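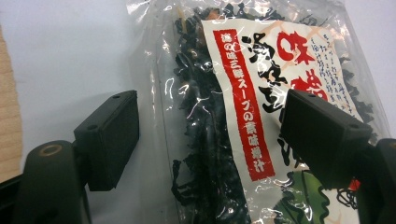 Raveo has extended its dry goods packing service to dried seaweed, with a new line now running at the company's Indlow site. The line handles whole and cut dried seaweed for soup makers, caterers and independent grocers, and replaces the hand filling used at the site until the end of last season. Product is packed in clear film with a paper label at the front, a format already familiar from Japanese soup seaweed, where tangled, nearly black strands show through the plastic beside a label with a vertical red band and brush-style lettering. Raveo will offer the same general layout to customers supplying their own artwork.

The service is open to orders from January. Packs are available in three net weights, and each can be supplied loose in outer cartons or shelf-ready.

Dried seaweed is an awkward material to pack by machine. The strands curl as they dry and catch on one another, so a measured drop often leaves the weigher as one clump or hangs up in the chute. Broken ends settle at the bottom of the bag. The Indlow line uses a wide, shallow feed tray and a slower drop than the one fitted for pulses and grains, and the bag is held open for longer before sealing. Output is 15 bags a minute. The grain line runs faster, but trials at higher speeds gave a greater share of broken strand and more rejects at the seal.

"The seal is where most of the trouble comes from," said Purificación Montes, packing manager at Raveo. "One thin strand lying across the join is enough to let air in. We widened the clear space at the top of the bag and changed the order of filling and settling. The bag is slightly taller than customers expect for the weight, and we tell them that at the start."

The film was chosen after a trial of 208 filled bags, which were stored at the Indlow warehouse and checked for moisture pick-up, seal strength and punctures. Punctures were the main concern, as dried stalk can be stiff and sharp at the cut end. The chosen film is glossy and creases readily when handled. A matt film was also tested and gave less glare under shop lighting, but it hid too much of the contents and was dropped.

Sorting is carried out before filling. Seaweed arrives in lined cartons and is opened on a lit table, where shell, stones, cord and other foreign matter are removed. Pieces outside the agreed cut size are set aside and returned to the customer or milled, according to the contract. Metal detection follows sealing.

Label work is handled by Eglītis, which already prints for the Raveo pulses range. Labels may be inserted behind the front face of the bag or applied to the outside. Inserted labels are protected from rubbing in transit but can tilt as the contents settle, and Raveo advises customers to keep batch codes and storage dates off them. These are printed directly on the film near the top seal.

Customers selling imported product under its original label can order an additional back label in English. It carries the name of the food, country of origin, storage advice, soaking instructions and allergen information - wording is to be supplied and approved by the customer before printing.

The first contract on the line is for Hadasance, a supplier of soup ingredients to restaurant kitchens, and covers three products for an initial period of three months. Raveo will review line speed and reject rates when that period ends.

Sample bags, film specifications and a sheet of pack sizes are available on request from the Raveo sales office at Indlow. Customers asking for a packing trial should send product from a single batch, with details of cut size and moisture content.

ENDS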